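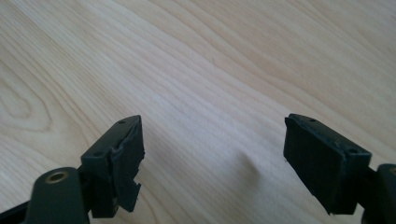
Gion Stöckli wanted to know, in the first message we ever got through this site, whether a person with no engineering degree could build a hand-held gripper that closes evenly on both sides. He had read our parts list twice and thought it looked like more soldering than he could manage. It has no soldering at all, and he was on the bench with us by September.

About Makcombe

3 min read

Makcombe is a shared workshop on the ground floor of a former button factory, built in 1955. We build small robots and automation tools, mostly grippers, and we teach members to do the same at home. There are 8 benches and 178 paying members. Most of them come in the evening.

Our main project is the Tiscombe, a two-finger gripper you hold in your hand. The fingers are dark plastic with threaded brass inserts, so they can be taken off and put back on without wearing out the holes. The gripping pads are a separate part. They take most of the abuse, and a finger with a torn pad on it is still a good finger. Peel the pad, clean the face, glue on a new one and leave it clamped overnight.

We tell people to change both pads together. A fresh pad across from a ragged one will hold a box fine and then drop a pencil. Some members change one at a time anyway — pads cost money.

The Zestton is the second project, a motor-driven version of the same fingers on a bench stand. It works but it is slow, and the wiring needs another pass before we post the files.

Beginners start with the Manríquez course, which runs 2 evenings. You go home with a working hand tool and a bag of spare screws. Bring safety glasses. We have drills, files, clamps and glue.

Membership is monthly and you can stop when you like. Visitors are welcome during open hours, but please write first if you want a bench.

Page updated January 6, 2021

4 comments · 11 shares

Contact | © Makcombe Workshop | Back to top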